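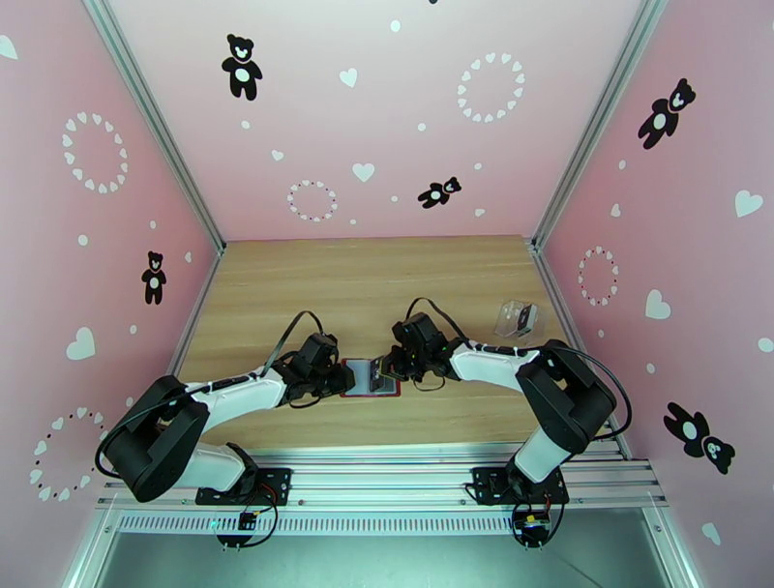

Home | Opinion | Methods | Archive | Contact

Print this article | E-mail this article

November
By Jayanthi Chacko

Report the resets

Most papers on two-arm manipulation give a success rate and a number of demonstrations. Very few give the number of times a person reached in and put the parts back. I think that number should be in the results table, next to the success rate, and I think reviewers should ask for it when it is missing.

The argument starts with what a trial is. A policy is run from a start state until it finishes or fails. Then someone restores the start state. The success rate describes the first part. The second part is treated as housekeeping, and its properties go unrecorded: how closely the start state was restored, who restored it, and whether the same person had just watched the policy fail. Each of these affects the measured rate. An operator who has seen a grasp miss on the left will, without intending to, set the next part a little to the right. We have all done it.

Lâm Huỳnh and Fedir Shevchuk made this visible in their comparison on the Pillik benchmark, which asks two arms to take a flat insert out of a shallow tray and put it back. They trained one policy on 300 demonstrations and a second on 500. Scored the usual way, with an operator resetting between trials, the larger set won clearly. They then ran both policies in a chained protocol, where the end state of one trial is the start state of the next and a person steps in only after a failure. The gap nearly closed. The larger set had been recorded by one operator with a consistent way of placing the tray, and the same operator did the scoring. A good part of the measured gain was agreement between that person's training habits and that person's test habits.

The result has been read as a criticism of large demonstration sets. I don't read it that way. More data helped under both protocols. What the chained protocol changed was the size of the claim, and that is a matter of measurement.

There are three objections worth answering.

The first is that chained trials are not independent, so the usual confidence intervals don't apply. This is correct. A bad end state can drag down several trials in a row. The remedy is to treat the chain as the unit and resample chains when computing the interval. Yaroslav Onyshchenko has used this approach for bin picking, and it requires no new statistics. It does produce wider intervals. I would suggest the narrow ones were wrong to begin with, given that operator-reset trials run by one person on one afternoon are not independent either.

The second is that many tasks have no natural return. If the task is to break a seal or cut a cable tie, the end state can't serve as a start state. Also correct. For those tasks I would ask only that the reset be done from a list of poses drawn before the evaluation, and that the operator not be someone who recorded the training data. Suleiman Onyeka has objected that small groups do not have a spare person. They may not, and they can say so in one sentence of the methods section.

The third is cost. Chained evaluation on a two-arm station is slower to set up, and failures late in a chain are tedious to classify. Our group moved the Borkik station to this protocol last year. Setup took 18 working days, most of it spent on the return motion and on deciding what counted as a failure. Evaluation itself then needed less attention, and we had to rewrite 2 of our earlier conclusions. One concerned wrist camera placement. The other was a claim about action chunk length that I had repeated in several talks.

The minimum I am asking for is small. State the number of manual resets. State who performed them and whether that person also collected demonstrations. State the tolerance on the start pose, measured, even if the measurement is crude. If the tray is placed by eye against a tape mark, write that down.

A benchmark maintainer could do more. The Nakajima task set already ships with start poses as a file, and adding a reset log with one line per intervention would take little work. Submissions without the log could still be listed, in a separate column.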